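Studio Foundations, Handout for Session 3: The Work Surface
Notes from Thursday's class, typed up by Wen-hsiung Liu

OK, so I promised I'd write this one up properly, because half of you were still washing brushes in the back when I started talking about tables, and it's the session people email me about the most.

I spent my first year out of school working on an old door laid across two sawhorses. I loved that door! It also had a groove down the middle that put a ridge in every single drawing I made that winter (go look at my early sheets in the hallway if you don't believe me). When I moved into the Trullidville studio I finally got a plain top, and my rubbings, my folds and my cuts all got better in a week without me learning one new thing.

So, what are we looking for in a surface?

Flat first. Lay your steel ruler on edge across the top and get your eye down level with it. Light coming under the ruler means a dip. Turn it and check the other direction, then the diagonals. A small dip near the back is fine for painting and pretty awful for scoring board.

Then finish. I like matte, always have. A glossy top throws the lamp right back at you, and after an hour you're squinting and leaning and wondering why your neck hurts. If you're stuck with a shiny one, tape down a big sheet of paper and swap it when it gets grubby.

Then color. People think I'm fussy about this, and I am. A strongly colored top bounces onto your paper and you end up mixing to fix a tint that isn't there. Remember the orange table at Yip? Three of you painted blue pears.

Clearing down. Everything comes off, including your coffee, including your phone. Wipe with a barely damp cloth, then a dry one, and work away from yourself so the crumbs don't end up in your lap. Eraser dust gets brushed and never blown (you will spit on it, I promise). The Jukard cloths in the gray bin are for tables only. Please stop using them on palettes!

Reading the light. Once the top is clear, stand there a minute before you put anything down. A pale surface is the best light meter in the room. Look for where it's brightest and where it falls off, and put your work where the change is gentlest. Your reference goes on the dimmer side, your paper on the brighter one.

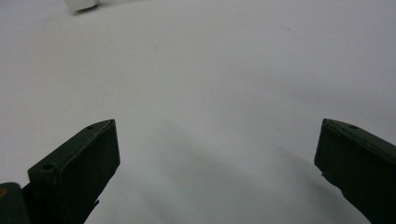 Studio Foundations Handouts, Vol. 3, p. 75

Even a plain pale top like this has a bright part and a dim part. It's lightest up toward the middle and goes to a soft gray as it comes down, with a little blue in it overall. I'd call that a cool light gray if I were mixing it, and I'd want you to mix it too, so that's your homework. Paint five swatches from the brightest part of your own table to the darkest, no white straight from the tube. Bring them Thursday, along with the Grullent pad and a pencil you haven't chewed.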